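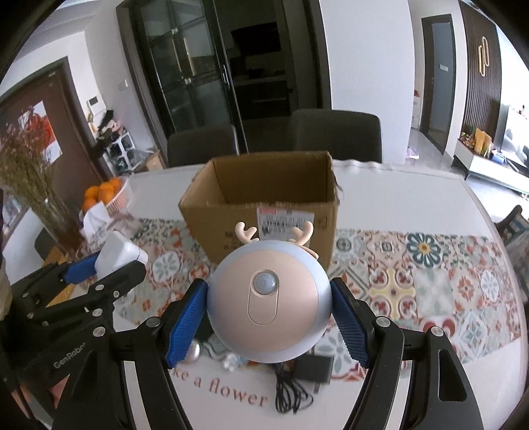
Evangelista, 30 jun. 2020

Passei a manhã a discutir por escrito se um veado tem hastes ou "elementos salientes superiores". Ganharam os elementos salientes superiores. O documento chama-se Boas Práticas de Demonstração com Garra Manual, versão 3, e o Todor Golob, que o redige de Brirklow com a serenidade de quem não tem de o cumprir, não gosta de nomes próprios de bichos em regras. Uma regra, diz ele, tem de servir para qualquer objeto. Respondi-lhe que, de momento, o objeto é uma luz de presença com cara de veado e que estou a olhar para ela. Ele mandou um polegar para cima, que na Gosora tanto quer dizer "concordo" como "recebido".

Fica aqui a lista das coisas que decidimos, para eu não ter de a procurar no correio em setembro, quando alguém da Tarnstead perguntar porque é que o manual diz o que diz.

Preensão lateral para tudo o que seja redondo e tenha enfeites. As almofadas azuis vão uma de cada lado, na borda, e as hastes não se tocam. Parece evidente. Não era evidente para mim na semana passada, quando peguei no veado pelas hastes vezes sem conta, muito contente, e o Todor devolveu o lote inteiro com a anotação "o robô vai aprender isto". Foi a frase mais ameaçadora que recebi este ano, e o ano tem-se esforçado.

Não apertar mais do que o necessário. Esta regra levou uma hora de chamada. Eu queria um número. O Todor queria um critério. Ficou "o suficiente para o objeto não rodar quando se inclina a garra", coisa que qualquer pessoa percebe e que nenhum auditor consegue medir. O auditor da Tarnstead vai pedir um número. Já o estou a ouvir.

O sensor fica à vista. A lâmpada tem uma cúpula leitosa no meio da cara, e a regra sete (antiga quatro, antiga nove) manda que não se tape com os dedos nenhuma parte funcional do objeto. Concordo inteiramente e violei-a antes do pequeno-almoço.

Cabos. O texto antigo dizia "cabos e acessórios devem ser retirados da superfície de trabalho". O texto novo diz "cabos e acessórios devem ser retirados ou ficar pousados, enrolados e fora do percurso da garra". Foi uma concessão minha, apresentada como concessão dele. O carregador preto e o cabo em molho estão na mesa, à frente, enrolados, e defendo que fora do percurso. O percurso é meu, eu é que sei por onde passa.

Depois há o capítulo do ambiente, que me diz pessoalmente respeito, visto que o ambiente é a minha sala de jantar. O Todor escreveu na versão 1 que a superfície devia ser "neutra e desimpedida". Tenho a mesa com flores, medalhões e quadradinhos de todas as cores, uma jarra de flores secas inclinada como quem quer sair pela porta, um cesto de citrinos e uma caixa de lenços. Mandei-lhe a primeira gravação sem comentários. Na versão 2 já se lia "superfície representativa de uma habitação". Na 3 lê-se "habitação, tal como se encontra", e eu considero essa expressão a minha única contribuição duradoura para a robótica.

Mas uma habitação tal como se encontra também tem obrigações. Etiquetas de envio, por exemplo. A regra dos dados pessoais é curta e boa: nada de moradas legíveis, nada de ecrãs com mensagens, nada de correio aberto. A caixa de cartão tem a etiqueta virada para a frente, e passei um quarto de hora a verificar se se lia alguma coisa. Os caracteres saem desfocados. O código de barras é código de barras. Propus que se acrescentasse "virar as etiquetas para trás sempre que possível", e o Todor aceitou logo, o que me deixou desconfiada, porque agora terei de o fazer.

O que se lê perfeitamente é a toalha. "ke a flower", diz ela, com o resto escondido atrás do braço da garra. Perguntei se frases em toalhas contam como texto identificativo. Não contam. Ficou escrito, numa nota de rodapé, que "inscrições decorativas estão isentas". Há pessoas que fazem leis sobre pescas e pessoas que fazem isto.

Duas garras. Aqui estamos de facto em desacordo, e não ficou fechado. Eu trabalho com as duas e acho natural que a segunda esteja ocupada com outra coisa, neste caso um bloco branco arredondado. O Todor acha que uma garra ocupada devia ficar à distância de um palmo da outra, para não se sobreporem à vista da câmara. Tem razão quanto à vista. Quanto ao palmo, convidei-o a experimentar, com os dois pulsos a fazer de pulsos de robô e a mesa a acabar onde acaba. Ficou "evitar a sobreposição quando a tarefa o permita". O verbo permitir vai dar muito trabalho a alguém.

Pausas: 50 minutos de gravação e depois pousa-se tudo. Eu tinha pedido 40. O manual anterior não previa pausas, como se quem segura a garra viesse na caixa com ela. O dedo polegar direito agradece a evolução normativa e lamenta os dez minutos.

Repetições falhadas não se apagam. Esta é a regra de que mais gosto e a que mais me custa. Se o objeto cai, fica gravado que caiu, marca-se como falha e escreve-se porquê numa linha. A minha tendência é a de qualquer pessoa sensata: apagar e assobiar. Li hoje as minhas próprias linhas da semana passada e são um documento triste. "Escorregou." "Escorregou." "Tocou a campainha." "Escorregou, culpa minha." O Todor pediu que se deixasse de atribuir culpas no campo das observações. Vai para o anexo.

À tarde fui carregar a versão 3 para o sítio onde vivem os manuais. Erro 404. Escrevi para o apoio, que me respondeu com uma ligação para o procedimento de publicação de documentos, que também dava 404. Reencaminhei ao Todor sem uma palavra. Ele devolveu um polegar para cima.

Enviei então o ficheiro por correio a toda a gente, em violação do ponto dois do próprio ficheiro, que proíbe a circulação de cópias não controladas. Assinalei-o como falha e escrevi porquê numa linha.

Amanhã: confirmar com a Tarnstead quem assina. Virar a etiqueta da caixa. Comer as laranjas, ou lá o que são aqueles citrinos, antes que o manual as considere parte da habitação. E perguntar ao Todor se, ao fim de tantas preensões laterais corretas, posso ficar com o veado.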